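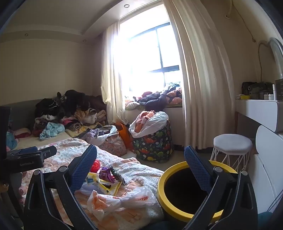

Page last changed: June, 4:10 p.m.

Stanholm is going to start taking candy and snack wrappers separately from the rest of the trash, and I've been waiting for this one long enough that I jumped up from my desk when the town sent the notice over. The trial starts on the first of next month and runs through the end of the summer. It covers the streets between the river and Brunet Avenue, so if you live up on the hill you're out of luck for now (sorry, I'm up there too).

You get a clear bag. You put your crinkly stuff in it — candy wrappers, chip bags, granola bar sleeves, the shiny film off a pack of cookies — and you set it out next to your regular recycling every other week. The truck takes it to the Drunel sorting plant out past the fairgrounds, where it gets baled and sold on to be pressed into things like decking boards and parking stops. Cups, yogurt tubs and bottles still go in the blue bin the way they always have.

The town picked 532 homes for this first round. If yours is one of them you should already have a letter, and the bags come separately, in a flat cardboard mailer that looks exactly like junk mail. Please don't throw it out! My sister got hers and very nearly did. If the mailer hasn't shown up by the end of June, you can pick up a roll at the town office on Gutard Street, side door, any time before 4:30 p.m.

I called Odette Jacquet, who runs waste services for the town, and we ended up on the phone for most of my lunch. She's been pushing for this for three years and she was pretty cheerful about it. I asked her the question I figured everybody would want answered, which is how clean is clean.

"Shake it out," she told me. "If there are crumbs, fine. If there's melted chocolate all over the inside, wipe it once with a napkin. I don't want people running hot water over a gum wrapper."

So there you go. She was firmer about knots. People like to fold their wrappers up into tight little strips and tie them, or stuff ten small ones inside a big chip bag to save room, and the machine at Drunel can't read any of that. Leave them loose, leave them flat if you can be bothered, and don't worry about colors. Foil-lined is okay. Paper is okay if it has a shiny coating, and plain paper belongs with your newspapers. The one thing I had wrong was the twist kind that hard candies come in, which I'd assumed was too small to bother with. They take those.

I can't be the only person whose wrappers never make it to the kitchen at all. Red ones, purple ones, green ones, something yellow and white that's been opened — they pile up on the bed next to whatever I'm reading, and then they go in the little bathroom basket with the cotton balls and the dental floss, and that basket goes straight in the trash. Odette says the bathroom and bedroom baskets are where most of the good stuff gets lost. Her suggestion is to hang the clear bag on a doorknob upstairs and carry it down on pickup night. I've tried it with an old bread bag for a week now and I have to say I was a little shocked by what was in there!

Now the money part. The trial costs homes in the area nothing. If the town council votes to make it permanent in the fall, the plan is to add 85 cents a month to the trash bill, and there would be a way to opt out. I've heard some grumbling about that already at the post office, and one man told me he hasn't eaten a candy bar since his wife's doctor had a talk with both of them, so why should he pay for mine. Fair enough. The vote hasn't been scheduled and there will be a public meeting first, so he'll get to say so into a microphone.

There's also a school piece to this. Brunet Avenue Elementary ran its own wrapper drive this spring, before the town got going, and the kids filled 43 bags. The class with the most got to pick the music at the end-of-year picnic (you may have heard it, I certainly did, and I live nearly a mile off). Those bags were the first load Drunel ran through the new line, and Odette says they're the reason the plant asked for clear bags in place of the green ones, which kept getting mistaken for yard waste.

A couple of smaller items while I'm at it. Stores on Gutard Street aren't part of the home pickup, but there will be a drop-off barrel outside the library, on the parking lot side, and anyone in town can use it no matter where they live. The town wants 1,000 pounds through that barrel by the end of the trial. That sounds like an awful lot of wrappers to me, when you think about what one weighs, but I'm told the movie theater has promised to empty its lobby cans into it after the weekend shows.

Pet food bags are a maybe. The small treat pouches are fine, and the big woven sacks are not. If yours has a string you pull to open it, it goes in the trash.

If you have a letter and you're missing your bags, or you're in the area and didn't get a letter, the waste office picks up the phone from 8:00 a.m. Ask for Odette or leave a message with your street and house number. I'll be at the public meeting once they set it, and I'll put the time up on this page when I have it.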